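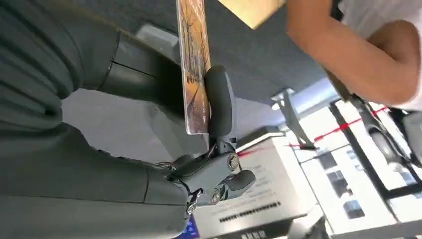
Card sorting at Brerley, April

Gallery: 2 pictures

Omside has been sorting its old stock of picture cards since the start of the year. The cards came to us from the Phùng print shop when it closed, in boxes with no list and no particular order. Most are small landscapes and seasonal views, with plain coloured cards mixed in that were once used as dividers. There are around 400 in the first batch. Once they are sorted they will go to reading groups and care homes that have asked for sets.

The work is done in the back room at Brerley. Tsz-kin Lai drew up the groups and Nhi Mạc keeps the record on the laptop. Juraj Mikuš and Ekkachai Kaewsai have done most of the sorting so far.

The first picture on the page has one of the autumn cards in it, with bare dark trees against orange and brown. Autumn is the largest group by a long way. We put woods, lanes and harvest views together under it, and anything with snow on the ground goes to winter even if there are leaves on the trees. The glossy cards show every fingerprint, so please hold them by the edges and wipe them with a dry cloth before they are filed. The pale yellow cards are kept with the others for the time being. Troels Vídalín thinks they marked price bands in the shop, but we have found nothing written down about it.

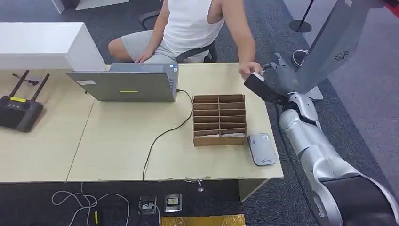
The sorting table, with the cardboard organiser in the middle and the laptop open beside it.

We tried shallow trays before this and gave them up. The cards slid over one another whenever the table was knocked, and two groups had to be done again. In the organiser each group has its own narrow compartment and the cards can be lifted out without disturbing the next lot. The partitions are only cardboard and will not last for ever. If one starts to lean, take the cards out before pushing it straight.

The table is two tables pushed together. The edges are chipped in places and cards should not be dragged across them. Please also keep them off the seam. Cables can stay on the table as long as they are clear of the cards.

How the groups are filed

Spring and summer views share a group until there are enough to split.
Autumn is filed by main subject, trees first.
Winter has its own group.
Towns, harbours and buildings go together whatever the season.
Cards with bent corners are put aside for Ekkachai, who flattens them under a board overnight.
Duplicates are kept. Most sets will need them.

Each finished set will hold 8 cards in a paper sleeve, with a slip giving the group name. The sleeves are coming from Pavov, who have quoted us for 500. The slips will be printed here.

A second batch is still in its boxes and has not been looked at. Sorting starts at 11 in the morning and stops when the light goes from the back room. Anyone who would like to help should speak to Nhi first so that she can explain how the record is kept. More pictures will be added to this page when the first sets are ready to go out.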